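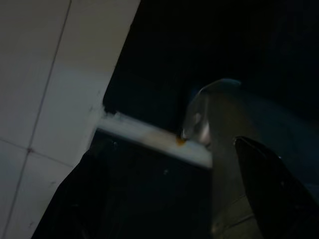

Photo: Digby Tipoki / Biltby

About Biltby

Biltby is a community workshop and lending room on the ground floor of the old Lisine dairy building. We keep hand tools, small electrical parts and scrap material for people who want to mend things or make things and don't have the space at home. We also run classes for schools and for adults. The workshop opened in September with 13 members. We now have 332.

The building came to us with its tile and plain white walls, and we have kept both. Tile sweeps clean and takes a mop, and it does not mind sawdust. The walls are left mostly bare. Our founder, Digby Tipoki, taught woodshop for many years before starting Biltby, and he wanted one room where people could see what was on the table in front of them without looking past a lot of posters.

What we do

Members come in to use the tables. Bring your own project or pick something from the shelf of donated items that need work. Staff are in the room whenever it is open and will help you find a tool, show you how to hold it, or tell you that the thing you brought is beyond saving.

Most projects here are small. People rewire lamps, glue chair rungs, replace the handles on kitchen knives and fix toys. We do not take refrigerators, gas appliances or anything with an engine. Microwave ovens can be looked at from the outside but not opened.

The Mangubat table

Our younger groups work at what everyone calls the Mangubat table, after the family that paid for it. Children begin with light tools, including toy ones, and with foam board and wood strips. These are cheap and easy to replace when a cut goes wrong. A first class lasts 38 minutes. We tried a full hour and the last part of it was mostly wandering.

Power strips stay switched off until an adult has checked what is plugged in. Paper for sketches is free. Clamps go back in the drawer at the end of each class, and so do the pencils, which disappear faster than anything else we buy.

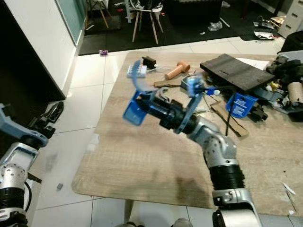 Do I need any experience to use the workshop?
Beginners are welcome at every session, and a staff member will go over the basic tools with you on your first visit.

Materials and sorting

Nearly everything on our shelves was given to us. Local stores send packaging and unsold stock, and neighbors leave boxes with us during opening hours. We would rather get a mixed box than none at all, so we do not ask people to sort before they come.

Sorting is done by staff and members together. Fisum, the packaging supplier down the street, lends us its loading area for larger deliveries. Smaller boxes are set down by the wall until someone has time to go through them. Items still in their wrapping are checked for missing parts and put aside for the children's classes. Loose straps, cords and strips are untangled and kept by length. Plastic bags are folded and used again if they have no holes.
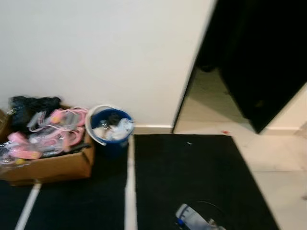
What cannot be used goes out with the trash or to the town recycling center, and we make that trip every two weeks. Cardboard we keep for as long as it holds its shape. A good carton will go through several rounds of sorting before it is flattened and used under glue jobs.

We ask members to leave the floor mats where they are. They make a long afternoon of standing easier, and they save a lot of dropped screws from rolling away. Please also keep doorways clear, including the space a door needs to swing.

Who we are

Biltby has 4 paid staff. Digby Tipoki runs the workshop and teaches the evening woodworking class. The others look after the children's program, the lending desk and the donated stock. We are paid for by membership fees, class fees and a yearly grant toward the rent.

Visiting

Anyone may stop in and look around during opening hours. Wear closed shoes. Children under 13 need an adult with them unless they are signed up for a class. Fees and class times are listed on the membership page and on the board by the lending desk.

Page last updated 05/05/2023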